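Progress report to Etex, Dramlow kitchen cell, March
Prepared by Shahzad Siddiqui

1. Work done in this period

The main work was the setup of the two-arm robot in the simulator, before we change anything on the real machine at Dramlow. In February the left wrist was replaced, and after this the old calibration was no longer valid. We entered the new wrist offset in the model and ran the reach test again with 200 start positions. In 59 of them the arm stopped early because of a joint limit. We found that the limit of the left elbow was still the value of the old arm. Tilahun corrected the file and the test is now running again from the beginning.

We also moved the head camera mount in the model by 2 degrees, so it agrees with the measurement taken on the real robot. The log buffer was increased to 1536 entries. Before this, the first part of each long run was lost and we could not see where a fault started.

2. Present state

Both arms move in the kitchen model under the new settings. The gripper settings are the same as in the last report. I still want to check the closing force of the left gripper, which I think is set too low for thin tools. 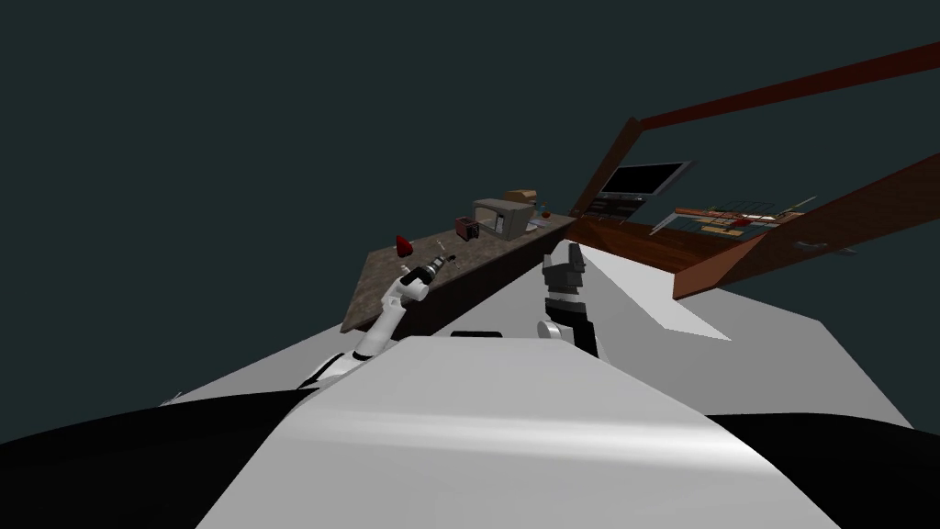

Simulator view over the robot body, with the left gripper angled toward the countertop and the right gripper fingers pointing up.

3. Next period

We will finish the reach test and then copy the joint limits to the real controller. The spare cable set from Clurnow is not delivered yet. If it comes late, the cable change will move to April, but the other tasks do not depend on it. No change of the budget is requested.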